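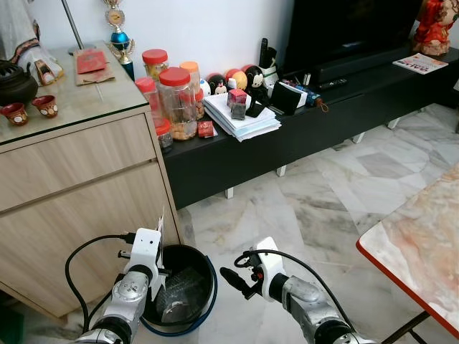

Tidying: can machines do it yet?

brastt_arm
May 2021
Bin bags remain the hard case. A liner has no fixed shape, so the grasp planner has little to work with. Trelinwood logged 321 failed grasps in 800 tries.

ohmslaw
Disagree. Liners are a gripper problem. Clearing a table is worse: every item needs a different force. 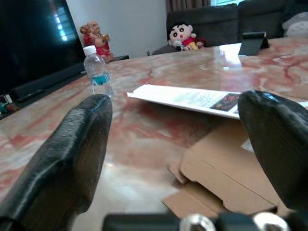 Bottle, leaflet and open cardboard box on a glossy marble top.

brastt_arm
The bottle is easy. Paper lying flat, I grant you.

torque_tea
Glare upsets depth sensing too. I'd still pay 2,000 for one that did only the bin.

ohmslaw
I wouldn't.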